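Giving up the big freezer

We got rid of the chest freezer on 3rd June, and a few people have asked how we're managing, so I thought I'd write it down.

The freezer came with the house. It lived in the garage and was the long sort you could keep a whole sheep in, though we never did. We filled it anyway. When we moved to Momcombe the nearest decent shop was a bus ride off and the bus was not to be trusted, so buying a lot at once made sense. I got into the habit of cooking in the big pot on my day off and putting most of it away in tubs. Soup, mince, stewed apple, more soup.

The trouble with a chest freezer is that everything you want is at the bottom. I had a list taped to the lid for the first year. Then the pen went missing and the list stopped being true. By last January I was putting food in and hardly taking any out, and the electric bill was going up all the while. It was an Erora, an old one, and the lid seal had gone stiff at one corner. A new seal was 239 pounds fitted, which I thought was a joke when the man first said it. You can buy a small freezer for less than that.

So we decided to eat it down first and then let it go. That took from January until the end of May, longer than I'd planned. Some of what came up was good. There were blackberries from the lane that made two crumbles. There was a gammon joint I had no memory of buying. There was also a great deal of bread, because I never throw a half loaf away, I freeze it, and then buy another.

Some of it was not good. Four tubs had no label and had gone grey with frost. I let them thaw in the sink to see what they were and two were definitely soup. The others I put in the bin without looking any harder. I felt bad about it for an afternoon.

The rule while we were eating it down was nothing frozen to be bought at all, peas included. I broke it for peas. Otherwise we kept to it. The meals were odd towards the end. We had fish cakes with stewed rhubarb after, and one week there was some form of pastry every night. My other half said it was like being at a very long buffet.

Getting rid of the thing itself was harder than emptying it. The council will collect but you have to get it to the kerb, and it would not go through the side gate. Whoever put it in the garage must have done it before the gate was built. In the end I rang Stojanović, the scrap and house clearance people behind the station, and they took the gate post out, took the freezer, and put the post back straighter than it was before. They were very decent about it and wouldn't take extra for the post.

Now we have the freezer part of the kitchen fridge and that's all. It has two drawers. The top one is for vegetables and whatever meat we're having that week. The bottom one is bread and one tub of something for a bad day. If the drawers won't shut, I don't buy anything else until they do.

I shop more often, which I thought I would mind. The bus is better than it used to be and the Plutorico on the high street has a proper butcher's counter now, so I can ask for what we'll eat and no more. I've worked out that I spend a bit less on food than I did, although I haven't kept every receipt so don't hold me to that. The electric is down too. I'll know better after a full winter. 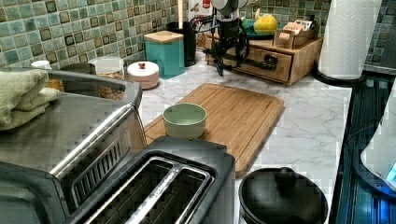 Bread was the part I worried about most, with me being the way I am over half loaves. I slice it the day I buy it now and freeze it in small bags. It goes from the drawer to the toaster without thawing, and a two-slot one like ours does well enough if you don't mind eating in shifts. Rolls and anything too fat for the slots go in the toaster oven next to it, on a low heat to begin with. Crusts get whizzed into crumbs and kept in a jam jar in the top drawer. I've not bought a loaf we didn't finish since we started, apart from one with olives in that neither of us liked.

The garage has a bare patch on the floor where the freezer stood, a different colour from the rest. I'd like to put shelves there for the jam and the paint tins. We've still got the basket that hung inside the top, as the clearance men left it on the step. It's out by the shed with onions in it.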